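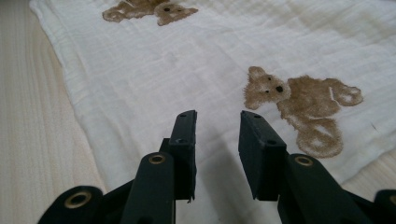

Muslin is the most forgiving fabric in the house and the one people treat worst. It gets boiled like a dishcloth, tumbled until it squeaks, then blamed for going stiff. We have owned a great many of these things over the years, and the crinkle in a gauzy blanket like this one, teddy bears and all, is meant to be there. Put the iron away. If you press it flat you will have a smooth blanket for one afternoon and a puckered one after the next wash, and you will have spent part of your life ironing bears.

Home Kitchen Laundry Workbench Odds & Ends

What follows is everything I know about washing baby muslins, burp cloths, swaddles and the big ones that get promoted to picnic duty. Some of it came from my grandmother, some from the laundromat in Dralham, and the rest from ruining things.

Wash before first use. New muslin has a finish on it that makes it look crisp in the package and feel like a paper towel. Two washes usually gets rid of it. Three if you bought the cheap kind, and I always buy the cheap kind.

Warm water, 40 degrees if your machine speaks Celsius. Use half the detergent the bottle tells you to. The people who print the line on the cap are in the business of selling detergent.

Skip the fabric softener. It coats the threads, and a coated cloth won't soak up milk, it just moves milk around. If you want softness, put half a cup of white vinegar in the rinse compartment. The smell is gone by the time the cloth is dry. If it isn't, you used the pickle jar, which I have done.

Milk stains. Cold water first, always cold, and as soon as you can stand to. Hot water sets the protein and then you own that stain. Rub in a little dish soap, leave it 10 minutes, rinse, and wash as usual. For the yellow ones that turn up on cloths that went into the drawer looking clean, soak overnight with a scoop of oxygen bleach and hang them in the sun. February sun works too. It takes longer and your neighbors will wonder about you.

Carrot is its own subject. Sunlight fades it better than anything in a bottle. Sweet potato, same. Blueberry I have made peace with.

Prints fade. Brown and gray hold up pretty well, reds bleed, and navy will share itself with every white thing in the drum. Turn printed pieces face in, fasten any snaps, and keep them away from towels with rough loops. Zippers are worse. One open zipper on a hoodie can put a pull in muslin that runs the whole width.

Drying. Low heat, and take them out while they're still a touch damp. Give each one a hard snap, like you're trying to scare a pigeon, then hang it over a rail. The weave relaxes as it finishes and you get the soft version of the crinkle instead of the crunchy one.

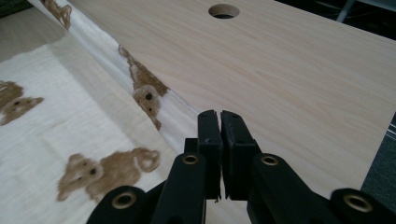 Folding is where most households give up, and I understand. Muslin has no corners to speak of, only suggestions, and it creeps while you're working. What helps is a hard, flat surface bigger than the thing you're folding. A bed is too soft and a couch is a joke. A pale wooden board is perfectly good, and one with a round hole near the edge, like this one, could go on a hook if you have a hook stout enough. Wipe it down first and run your palm along the grain, as one splinter will undo all the careful laundering above.

Fold in half, smooth from the middle outward, fold in half again, then roll. Rolled blankets stand up in a drawer like files and you can pull one out with one hand, and one hand is generally what you have.

If a hem starts to go, fix it that night. A zigzag stitch in cotton thread, short length, loose tension. I used my old Lelow for years and it did fine. A hand needle does fine too. Iron-on hem tape does not, as it turns to cardboard in the second wash.

When a blanket finally gets too thin, cut it up. Small squares strain stock and yogurt nicely, bigger ones polish glasses, and the scraggly ends can go out to the workbench for wiping on oil finishes. Lay oily rags out flat outdoors to dry before you throw them away. Wadded up in a can, they can catch fire by themselves, and then the laundry is the least of it.

2,673 shares 40 comments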